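Skemulano basket set: wrist and side camera recordings for gripper comparison
Version 3, May

Read this before you train on it. We recorded the set to find out whether Flarnetus fingers handle woven baskets better than our older Coklow pair. I'm not convinced the data can settle that, and I'd like users to know why.

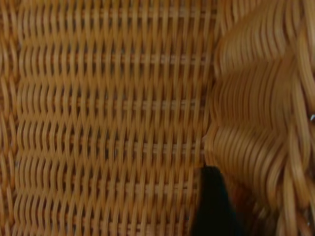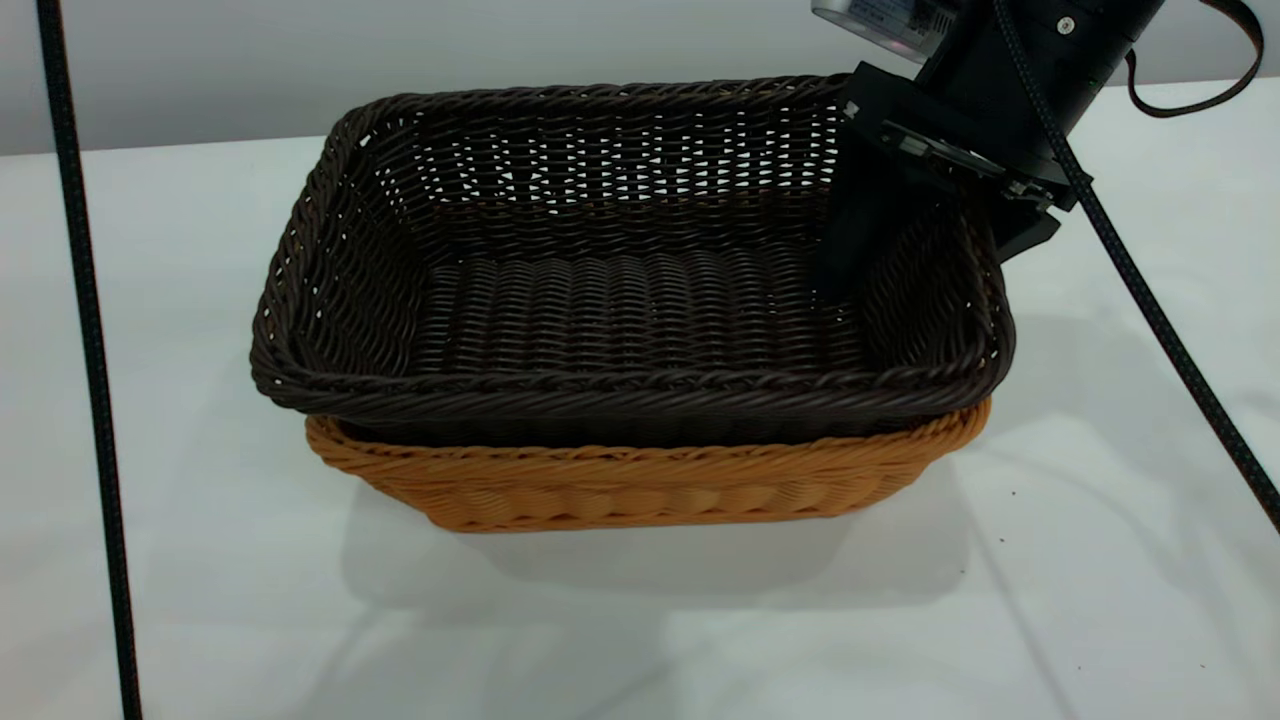
Wrist view first, then the fixed side camera.

What is in it
2843 episodes of nesting and un-nesting wicker baskets, teleoperated by Meenakshi Pinto and Satish Shetty. Each episode has both camera streams, joint states and finger width, all at 60 Hz. The controller is Poojary, default gains.

Known problems
- Close to a basket, the wrist camera sees weave and very little else. A flat panel can stay crisp while a curved part beside it smears. Depth estimated from these images is poor and I would not use it.
- The side camera shows where the finger goes in, but the arm and bracket hide part of the rim. Contact labels were made by eye from this view. Grímur Egilsson relabeled 61 episodes blind and disagreed with the originals often enough to worry me.
- Black fingers against dark brown wicker. Segmentation masks leak into the shadows, and we have not fixed them.
- There is no force sensing. "Firm grasp" in the metadata means the operator thought so.

About the comparison
Flarnetus comes out ahead on success rate. It was also recorded second, by operators who had by then done a lot of baskets. Herman Hutapea thinks the gap is real – I think it is mostly practice. Please don't quote the number without the recording order.

Splits
Split by basket pair, never by episode. A random split looks wonderful and tells you nothing about new weaves.

Contact
Label corrections go to Ashwin Acharya. Send the episode ID and the timestamp.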